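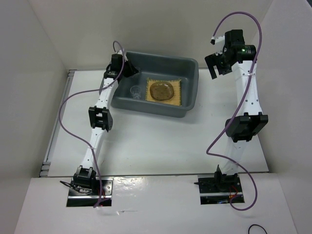

Dicas de cozinha e bancada: tapetes de bambu, peças transparentes e o que se aprendeu no dia aberto da Studport

A Studport abriu as portas da oficina de Cutbridge em 29 de agosto de 2024. A demonstração principal tratava da arrumação de louça leve com dois braços robóticos, e boa parte das regras que os técnicos seguem serve para qualquer cozinha. Ficam as notas, por ordem de utilidade doméstica.

1. Bacia de plástico cinzento

Escolher uma bacia de cantos arredondados e bordo saliente. Os cantos vivos acumulam resíduos e dificultam a retirada de objetos baixos. Para uso em bancada, uma bacia com fundo plano mantém um tapete pequeno assente sem calços. Lavar com detergente neutro e guardar virada para baixo.

2. Peças transparentes sobre fundo branco

Um copo ou prato transparente perde-se de vista numa superfície branca, tanto para uma câmara como para uma pessoa com pressa. Pousar as peças sobre um fundo com cor ou textura. O bambu serve bem, pelo contraste das ripas. A mesma regra vale para tampas de frascos e formas de plástico fino.

3. Tapete de bambu

Limpar no sentido das ripas, com pano bem torcido. Não deixar de molho: a fibra incha e as ataduras cedem. Secar na vertical, à sombra, com circulação de ar dos dois lados. Uma vez por mês, verificar as ataduras do rebordo, que são o primeiro ponto a soltar. Para o óleo alimentar próprio para madeira bastam 2 gotas num pano; o excesso fica pegajoso e agarra pó. 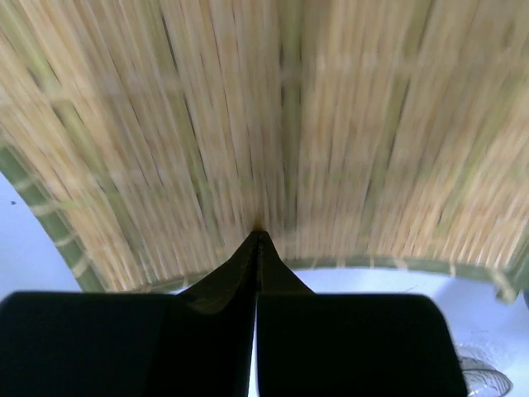
Valdemar Kvaran discorda do óleo: no tapete dele, aplicado em março, deixou cheiro a ranço ao fim de poucas semanas, e desde então usa apenas pano húmido e escova macia. A objeção é válida para óleos de cozinha comuns. Com óleo mineral de qualidade alimentar o problema não se põe, mas quem guarda o tapete em gaveta fechada fica mais bem servido sem óleo nenhum.

4. Pegar pela borda

O técnico da Jerkport responsável pelas pinças insistiu neste ponto. Um prato leve pega-se pela borda, com pressão baixa e constante. Apertar mais não segura melhor, deforma o plástico e faz saltar a peça. Em casa, aplica-se às tampas finas e aos pratos descartáveis reutilizados.

5. Uma zona para cada coisa

Antes de começar, definir onde ficam as peças por arrumar e onde ficam as arrumadas. Não cruzar as duas zonas. Na bancada da demonstração, a bacia fica ao fundo e a área livre à frente.
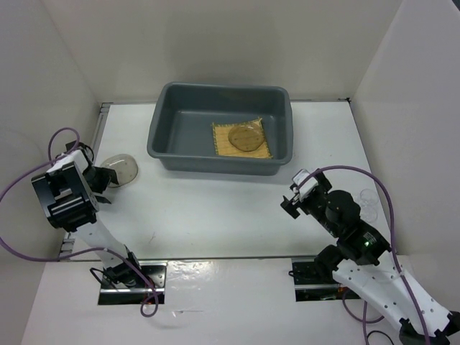

Convém que a área livre tenha pelo menos a largura de 2 pratos. Com menos espaço, cada peça obriga a deslocar a anterior. Quem trabalha a duas mãos deve deixar o lado esquerdo para a mão esquerda e o direito para a direita, sem passar um braço por cima do outro.

6. Cabos

Os cabos de pequenos eletrodomésticos devem ter folga suficiente para o movimento e nunca ficar esticados sobre a aresta da bancada. Uma braçadeira de velcro a cada 300 mm resolve a maioria dos casos. Verificar o isolamento junto à ficha de 3 em 3 meses.

O folheto distribuído à saída, com a referência Noiphan 589, traz a tabela completa de produtos de limpeza por material. Pode ser pedido ao balcão da oficina de Cutbridge.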